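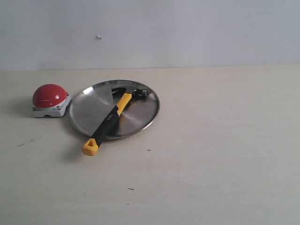 The Second Voice at Ringside

For most of its life, Grullberg Wrestling had one announcer. He sat at a folding table near the entrance curtain, he called every match alone, and when he needed to drink water the people watching at home heard only the crowd. Many of them liked it this way. When the company said in spring that it would put a second person at the table, the comments under the post were not kind.

The second person was Ha-neul Maeng. She had wrestled for Grullberg for five years, mostly in tag matches and mostly as a villain, until a shoulder injury made her stop. She had never held a microphone for longer than it takes to insult a town.

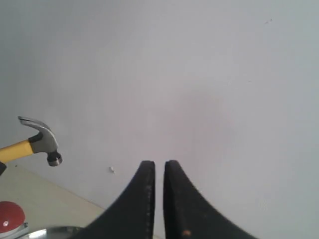 Flurina Mösli

I met Maeng in Sarnaswood, three hours before the doors opened. The hall there holds 1,269 people when the side balcony is in use, and for a company of this size that is a big night. The ring was already up. Two students from the wrestling school were practicing falls in it, and each time one of them landed she turned her head to listen.

"You hear if it was good," she told me. "A good fall is one sound. A bad one is two or three."

This is the kind of thing she now says on the air, and it is the reason people changed their minds about her. Her partner at the table, who works under the name Strebel, is loud and knows all the history. He can tell you who held the tag titles in any year you choose. Maeng does not try to compete with him. She waits, and then she explains why a wrestler put his left hand on the rope and not the right, or why a tired man will roll to the outside before he stands up.

Her first show was difficult. She spoke over the finish of the main event, and she used the real first name of a masked wrestler, twice. The recording is still in the archive, and she has asked the company not to fix it. After that she watched old shows with the sound off for 30 evenings and talked to her television. Her neighbors, she says, were very patient.
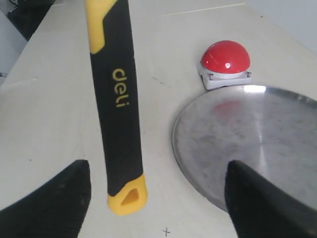
What helped her more was a small argument with Strebel in the car after a show in Mirnico. He thought she should be the villain at the table too, because the fans remembered her like that. She refused. A villain announcer must cheer for cheating, and she wanted to talk about how the moves work. They drove the rest of the way without music. At the next show he asked her a question about a wristlock, live, and left her a full minute to answer it.

The numbers are modest but they go in the right direction. The Sarnaswood show sold 1,174 tickets, and the live stream had about 1,000 viewers by the second match. Grullberg has now given Maeng a contract for the full season, which begins in October with a one-night tournament.

She still misses the ring. During the semifinal I watched her feet under the table, and they moved with every step of the match.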